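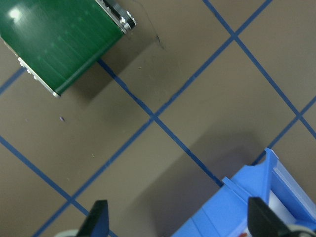

Sohail Mengal
Communications Manager, Pivoso

BAKTHORPE, Thursday, December 21, 2023 – Pivoso, the regional grocery distributor, will move its night delivery operation from the Jirden depot to a new site on the east side of Bakthorpe early next year. The move affects 211 employees and almost 1000 stores, schools and restaurants that receive goods from the company before opening time.

The new building was bought from Takács, a furniture wholesaler that left the site last year. It has 30 loading doors, against 18 at Jirden, and a separate entrance for trucks. Refrigeration equipment has been installed in the north half of the building. The south half will hold dry goods, paper products and cleaning supplies.

Pivoso has rented space at Jirden since the company was formed. The lease ends in the spring and will not be renewed. The company said the yard there had become too small for its trucks, and that drivers often had to wait on the street for a door to open up. Residents on the two streets nearest the depot have raised the matter of engine noise at night several times.

All employees at Jirden have been offered the same job at the new site at the same pay. Those whose trip to work gets longer by more than 10 miles will receive a monthly travel payment for the first year. A shuttle bus will run from Jirden at the start and end of each night shift. Staff were told of the terms at meetings held in December, and written offers went out the same week.
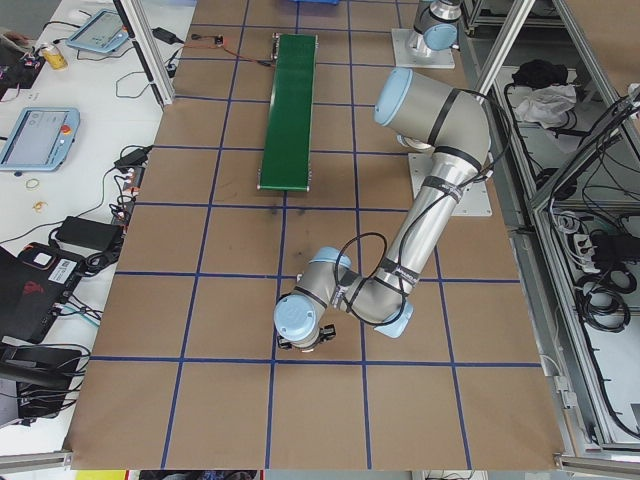 Customers will keep their current account numbers and order deadlines. Orders placed by 4 p.m. will still be delivered the next morning. Delivery times may shift by up to half an hour for customers west of the river, and each of them will get a letter with the new time before the change takes effect. Customers who pick up their own orders should continue to use the Jirden counter until they hear from their account representative.

The move will be made in stages. Dry goods go first, followed by frozen and then fresh products. During the changeover, some customers may receive two deliveries on the same morning, one from each site. There is no added charge for the second delivery, and both will appear on a single invoice.

The new site has parking for 395 vehicles, including company trucks and employee cars. The town has approved a turning lane at the main gate, and Pivoso will pay for the work. Trucks leaving at night will be sent out by the east road, away from the houses on the south side. Engines are to be switched off while trucks are parked at the doors.

Pivoso has not decided what to do with the shelving and older cold rooms at Jirden. Some of the shelving will be offered to local food pantries. Groups that are interested can write to the depot office and should include the measurements of the space they have.

The company's main office, which handles billing and new accounts, stays at its present address. Phone numbers and office hours do not change.

Questions from the press can be sent to Sohail Mengal at the Pivoso main office.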